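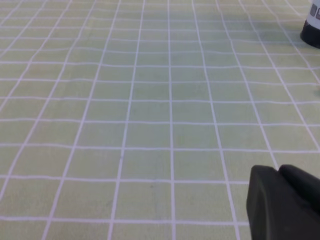 Pale green cloth with a white grid.

From: Eetu Laaksonen
To: trasthorpe-archive list
Subject: Re: Column widths in the Clesdale parish ledgers

On the January batch, Jayanthi Poduval wrote:

> The transcription template assumes five columns on every page.
> From folio 263 on, the clerk drops the "received by" column and
> puts initials in the margin. Do we leave the field blank, or
> shift the initials into it? I have 35 pages waiting on this.

Leave the field blank and put the initials in "marginalia". Shifting them makes the later folios look as if they carried a full name, and the index script then creates a new person record for every pair of letters. Rizwan cleaned up 23 of those last time and would prefer not to repeat it.

Two related points.

1. Ditto marks. Expand them in the normalized field, keep them as written in the diplomatic field. If the entry above is itself unreadable, write [illegible] in both. Do not guess from the next page.

2. Sums carried forward. The clerk writes these below the last ruled line. They are not entries. Tag the row as "cf" and the checker will skip it.

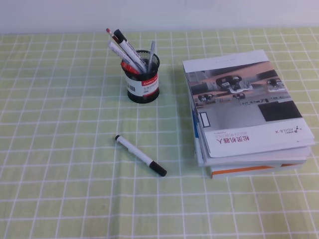
The checker still reports an error on folio 1006 when shillings are written over 20. The arithmetic is the clerk's and it is wrong in the original, so do not correct it. Add a note with your initials and move on – I will whitelist the folio in the next release.

Harish, the Meireles export drops trailing spaces in the marginalia field. Harmless for now, but it breaks the diff against the older files. Can you check whether the option is set on your side?

Updated template is in the usual folder. Please delete local copies of the old one.

Eetu

3 replies | 2 shares
This site uses cookies to remember your list settings. Accept | Manage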